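Lettering on white T-shirt cracking after a few washes, can it be saved?
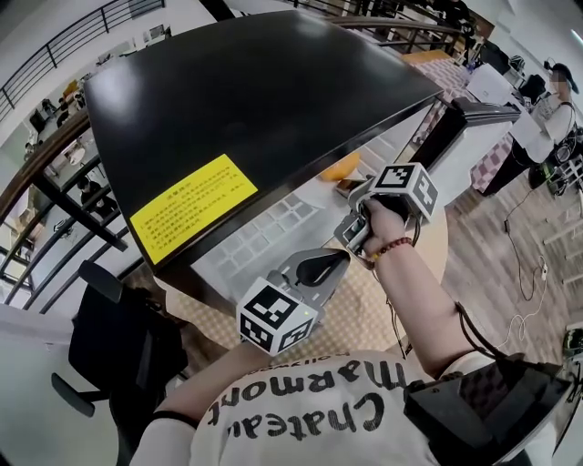
Bought a white tee for 14 bucks at a market in Enmont and the print is already going. First wash was hot, my bad. Second one cold but I put it in the dryer. Now there are tiny cracks all through the letters and one corner is lifting. My other print shirt, the Chateau Marmont one with the big black letters across the chest, gets worn way more and I'd hate to wreck that too. Is there a fix or do I just stop washing them lol. Also does vinegar do anythign?
Rozália Győri

Cracks don't go away. You can slow it down. Inside out, cold, gentle cycle, hang dry. Skip the softener, it's bad for most prints. For the corner: lay baking paper over it, iron on medium, no steam, press straight down for a few seconds. Don't slide the iron. Let it cool all the way before you peel the paper off. Works if it's a heat transfer, does nothing much for real ink. Try a small spot first, I melted half a logo once going too hot.

Vinegar is fine for smells. Won't help the print.
Tibor Sárközi

just buy a new one, 14 dollars come on
Béla Nyitrai

Agree with Tibor mostly. How to tell which kind you have: stretch the fabric a little next to a letter. Feels like a plastic sheet sitting on top = transfer. If you can feel the weave thru it, probably ink, and those last a lot longer. Black on white also has the bleach problem, so keep it off the letters, dab on the stain only. For yellow armpits I soak in oxygen powder and cool water, shirt turned inside out, then wash as usual. Thursday is my laundry day and I've got a whole pile of band shirts done this way, oldest one still readable.
Yaqin Bai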